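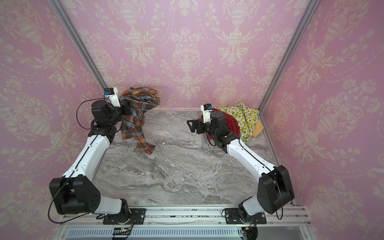 Two-arm station with plaid scarf, demonstration hall, Ostarstead.

January 2, 2019

Attended the open day at the Ostarstead site on behalf of Tetlow. Arrived shortly before the first session and signed in at the front desk. The party was received by Rukhsana Kazmi, who gave the opening remarks and set out the order of the visit. Attendance was given as 80, divided into groups, and I was placed with the last of these.

The first talk concerned the Nenddale program and its budget for the coming year. Much of this was already known to us from the papers sent in June. Mr. Zeeshan Soomro of Dogar then spoke on the handling of soft goods, a subject on which he was clear and well prepared. He stated that his team had recorded 400 runs with cloth articles of various kinds, and that garments and scarves remain harder for the arms than boxes or bottles. I asked whether the runs were made by one operator or by several. He replied that 6 operators had taken part, working in turns.
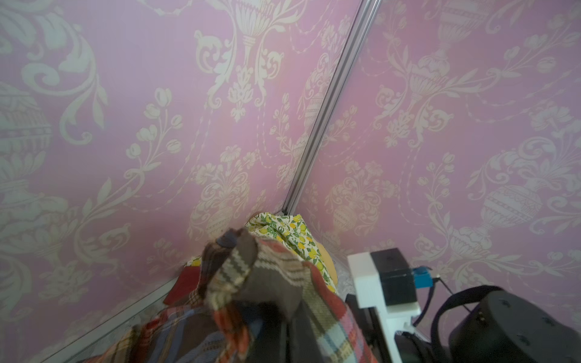
My chief interest in the visit was whether such equipment could be of use in our own returns room, where articles come back to us tangled and in no order. Mr. Soomro advised against starting with single items laid flat, as these tell a buyer very little. I am inclined to agree. A plaid cloth with a striped knitted piece twisted into it, lying against a lemon-print fabric in the corner of the station, is much nearer to what our staff meet each morning. I have noted that any trial at Tetlow should use mixed heaps of this sort, and that patterned goods should be included along with plain ones.

Lunch was served in the upper hall. Spoke briefly with Ms. Kazmi on terms for a loan unit - she will write with figures. The list of questions from our floor supervisors ran to 27, and I was able to put only the more pressing ones. The remainder will be sent to Dogar by letter.

Left before the closing session in order to make the train. Report to be drafted tomorrow, with a copy to the Nenddale office.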